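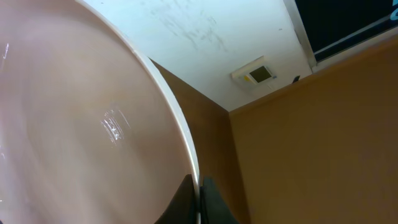

Polline: boundary changes and the old canal land

2018-09-27

The parish of Polline will take in the former canal land on its eastern side from next year, after the district council agreed the new line at its September meeting. The change adds 97 hectares to the parish and moves 18 households out of Begum, the next parish along. Letters have gone to each of those addresses. If you live on Wharf Row or at the far end of Tanyard Lane and have not had one, please ring the district office.

Several readers have asked how the old line came to run where it did. The short answer is that it followed water that is no longer there. Polline grew up on the west bank of a shallow mere, fed by two streams from the higher ground at Pristard. The mere was never deep, and old field maps show it shrinking and spreading from one survey to the next. The parish edge was drawn down the middle of it, and when the mere was drained the line stayed put, cutting across what had become grazing land.

Draining was done in stages. A cut was dug first to carry the Pristard streams round the north of the village, and this is the ditch that still runs behind the school field. The canal came later and used part of the same route. Alletti Basin, where boats turned and unloaded, was built on the lowest ground and was always the wettest part of the works. Coal, lime and timber came in by water and most of the brick for the terraces on Station Road came the same way.

The railway took the trade within a generation. The basin was filled in, though not very well, and the ground there has been sinking slowly ever since. Anyone who has walked the path to the allotments after a wet week will know the dip by the second gate. The warehouse on the north side was pulled down, but the toll cottage and a stretch of coping stones are still in place, and both are listed.

For most of the last century the land between the basin and Begum was farmed. Houses were then built along its southern edge, all of them nearer to Polline church than to anything in Begum, but inside the Begum boundary. People living there have voted at Begum village hall, two miles off by road, and used the shops, surgery and school in Polline. The parish precept they pay has gone to Begum too. It was this that led residents to ask for a review.

The new line leaves the mere behind altogether. It starts at the Pristard road bridge, follows the drainage cut to the railway, then keeps to the east side of the embankment as far as the river. Both parish councils backed this version. An earlier plan would have taken in Begum Mill as well, and was dropped after Begum objected.

With the change, Polline has 415 electors on the eastern side of the railway, where it had fewer before and no polling place of its own. The district council has been asked to look at using the scout hut. No decision has been made, and voting stays where it is until one has.

The main points for people in the houses affected are these. Your address and postcode will not change. Bin collections are run by the district and carry on as now. School catchment areas are set by the county and are not tied to parish boundaries, so they are not affected either. The parish part of your council tax bill will go to Polline from April, and the amount will be shown on the bill in the usual place. Allotment holders keep their plots. Anyone on the Begum waiting list can ask to be moved to the Polline list and will keep the date they first applied.

Footpath 6, which runs along the old towpath, becomes the responsibility of Polline for cutting back and small repairs. It is badly overgrown between the toll cottage and the embankment, and the surface is poor in places. The parish council hopes to have it cleared before the winter – the contractor who does the churchyard has been asked for a price.

A large copy of the new map is on the board outside the library, and a smaller one can be seen at the post office counter. The older field maps mentioned above are kept at the county record office. They can be viewed by appointment, and the staff need two working days to bring them up from the store.

Comments on the polling place should be sent to the district office in writing. Questions about the path or the allotments can go to the parish clerk, either by email or through the letterbox at the village hall.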